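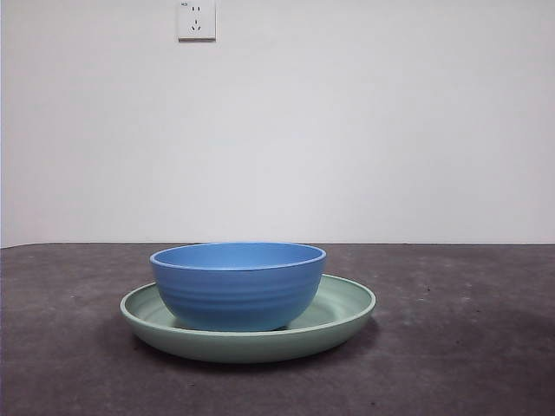

Blue bowl on green plate, the stacked pair used for the tableware task. Gray work surface, white wall.

Equipment > Tabletop Cells > Dish Handling > Groltari D2

Overview Options Planning Prices Service Contact

Groltari D2 Tabletop Cell for Dish Handling

The Groltari D2 is a small robot cell for stacking, unstacking and sorting of bowls and plates. It is made by Dument in Hurnberg and it is sold to canteen planners, training workshops and laboratories which want to test dish handling before they buy a full line. The cell comes with one arm, one gripper with exchangeable fingers, one fixed camera on a post and the control box. The table is not part of the delivery, but it can be ordered with the cell.

What the cell can do

The basic task is one bowl on one plate. The arm takes the bowl by its rim, lifts it and puts it down beside the plate or on another stack. The same task can be run in the other direction. A deep bowl that sits in the well of a plate is a good first test, as its base is hidden by the lip of the plate and the gripper must work from the upper part only. Please send us two pieces of every shape you use. We return them together with a short report, in which you find the grip points and the cycle time we have reached.

Matte dishes in strong colors are the easiest for the camera. Clear glass and polished steel are possible, but for these you should plan the second camera (see Options) and more days for setup.

Main data

Payload at the gripper: 2 kg
Reach: 700 mm
Widest plate: 40 cm
Mounting: table clamp or floor stand
Supply: ordinary single-phase wall socket
Air supply: not needed

Planning the place

Most of the questions we receive before an order are about the place and not about the robot. We recommend to check the following points first.

Surface. The table should be flat and should not shake when a person leans on it. A dark surface with little shine gives good contrast to the dishes. Small specks or an uneven tone in the surface do not disturb the camera. A printed pattern can disturb it.

Background. A plain light wall behind the table is enough. If you do not have one, we can supply a panel.

Power. Plan a socket that is free and stays free. A socket on the wall behind the table is practical, but the cable must be led to the side, outside the reach of the arm. The control box must not share an extension cord with a dishwasher or a heater.

Light. Soft light from above or from the front is best. Direct sun on the table should be avoided, so please tell us if there is a window near.

Free area. Keep the table clear beside the stack on at least one side. The arm needs this area to put down the upper dish.

Planning the budget

The purchase price depends on the fingers and the camera, and you receive it with the written offer. For the first year please calculate also these costs:

- Setup on site by one technician. One day is normal for up to three dish shapes.
- Training for operators. The half-day course is included for two persons, further persons are charged.
- Finger pads. They are soft and they wear. One set lasts for 2,000 cycles with ceramic dishes and longer with plastic ones.
- Replacement dishes. During the teaching of a new shape some pieces will fall. Teach with plastic first if the shape is the same.
- Transport. The cell is delivered in one crate of almost 60 kg, and you need two persons to carry it from the door.

Software updates are without cost during the warranty. After this time there is a yearly fee, and you can also stay with the version you have.

Renting before buying

Customers who are not sure can rent a D2 for one month. Half of the rent is taken off the price if you buy the same unit. For rented units the table clamp is standard, the floor stand is only for purchase. Units for rent in March can be reserved until 4th March.

Options

Illés finger set, for thin rims and flat plates
Second camera with arm bracket
Dark table top, matte
Light background panel
Floor stand
Longer cable to the control box

Contact

Offers and prices: Glória Paiva
Test of your own dishes: Gyula Erdős
Rental and delivery dates: Hajnalka Bognár

Please write in your message which dishes you want to handle, how many hours per day the cell shall run, and the depth of your table measured from the wall. With these three answers we can prepare the first offer without a visit.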